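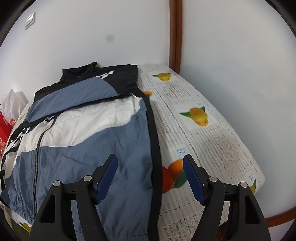 Flynn Hinds had 8 hours before the bus to Hesonton, and he spent the first of them looking for his brother's letter. It was not in the kitchen drawer or in the bread tin. He went to the back room, where his mother had laid out the jacket for him. She had put it down on the cloth with one sleeve across the chest, the blue part slanting over the white, the way she folded shirts when she was thinking of something else. He felt the pockets through the cloth and found a hard edge. It was a ticket stub from the Ureck ferry, two years old.

"You're taking that one?" his mother asked from the hall.

"It's the only one that keeps the wind out."

"It was Daniel's."

"I know whose it was."

She came in and stood by the wall. She said the collar would never lie flat, it never had, not even when it was new. Then she gave him an envelope with 200 dollars in it and told him not to open it until he was past Tuhiwai. He opened it as soon as she left the room, counted the money, and put it back the way it had been.

The letter was under the telephone. It gave an address, 172 Mill Road, and said the door at the side was the one to use.
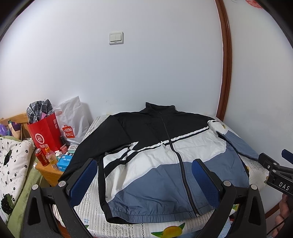
Trundelville, April

The side door was painted shut. Flynn knocked at the front and a woman let him in without asking his name. She said Daniel was on the late shift and would be back when he was back. There was soup if he wanted it.

He took off the jacket and spread it on the table, face up, with the zipper closed nearly all the way. The woman looked at the stripe that ran up across the chest to the shoulder.

"He told me he lost that on a boat," she said.

"He left it at home."

"Well." She got a bowl down from the shelf. "He talked about it enough."

Flynn ate the soup standing up. A truck went by outside and then another one. He thought about what to say first, and whether to mention the money, and he had not settled either thing when he heard someone trying the side door.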